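Cosik 643 Brushed Flannel Shirt, Buffalo Check
Red / Black — Item 643-RB

The 643 is a midweight button-front shirt in Cosik's brushed flannel, cut straight through the body with a turn-down collar and a full-length placket.

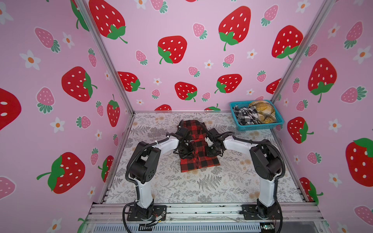 The cloth is yarn-dyed, so the check reads the same depth on both faces. Fabric is supplied by the Sârbu mill and brushed on both sides before cutting. Expect light shedding in the first 2 washes.

Specifications
Fabric: 100% cotton flannel
Pattern: buffalo check, red and black
Fit: regular, straight hem
Length, center back, size M: 36 in
Buttons: 4-hole, with one spare sewn inside the side seam
Pattern design: Bianca Rusu

Care
Machine wash cold with like colors. Tumble dry low and remove promptly. Warm iron if needed. Do not bleach.

Folding for storage
Close the top button and every second button below it. Lay the shirt flat, smooth the placket from collar to hem, and fold each side toward the center. Bring the hem up to the collar in 3 folds. Flannel creases less when stacked flat — a hanger will mark the shoulders over a long season.

Related items
Hinus overshirt, same cloth, lined
Bokosix flannel scarf, red and black

Availability
Sizes S to XL in stock. XXL returns in December. Wholesale and size-run inquiries go to Ifeanyi Okonkwo at the order desk. Orders of 36 pieces or more ship in flat cartons, unhung.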